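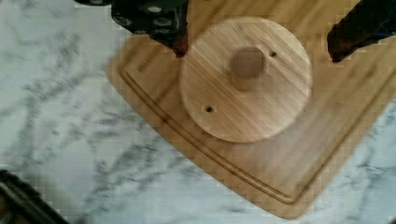 I'd been bugging Revathi Acharya for a visit ever since she started at Tikalix, and in May she finally wrote back with "come at 10, eat first, the coffee is bad." (The coffee was fine!) So off I went, with a notebook and way too many questions.

I'd pictured a factory floor. What they have is a kitchen, with a marble-look counter, blue-green tile, a toaster and a toaster oven, snacks along the back. And in the middle of it all, a robot arm that people spend their days teaching to do small kitchen chores.

The way it works is that a person does the job through the arm, over and over, and the recordings become the lessons. Murali Sastry was on the controls when I got there. He has a handheld lever setup, and whatever his wrist does, the arm's wrist does too. He doesn't watch the arm much, which surprised me. He goes by the view from the little camera down by the fingers, so he's looking at wood grain and fingertips all morning.

The goal for the current batch is 500 good runs. Murali told me a run only counts as good if you don't dither. If he stops halfway to think, the robot learns to stop halfway too, so he throws that one out and starts over. I asked whether that gets boring and he said ask him after lunch.

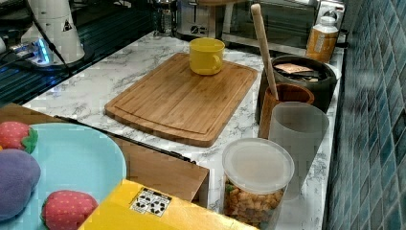 ## My turn

They let me try! Hema Chowdary set me up with the controls and gave me the yellow mug, and told me to go slow and keep my elbow down. I did neither. My first approach came in so crooked that she hit pause before I got anywhere near the handle. The second was better, and on the third I got the mug up and back onto the cutting board, and I may have yelled a little.

What got me is how much you miss your sense of touch. You can't feel the mug, so you squeeze too hard or you hover there like a nervous waiter. Hema says newcomers get 100 practice runs before anything they do is kept, and I believe it.

She also moves things between runs, a few inches this way, handle turned that way, so the robot won't just memorize one spot.

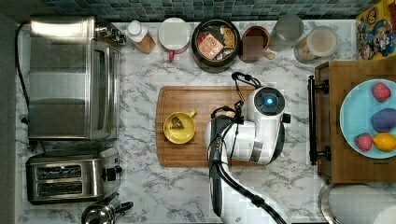 After that I sat on a stool and pestered Karthikeyan Varghese, who goes through the recordings and trims the dead time off both ends. He let me watch one of mine played back next to one of Murali's. Ouch. His goes straight in like he's picking up his own breakfast, and mine wanders all over the counter first.

Revathi walked me out past the desks and said they take visitors most months if you email ahead. Wear short sleeves if you want to drive, the cuffs get caught in the controls. I'm already signed up to go back, and this time I want to try the plate with the toy strawberries.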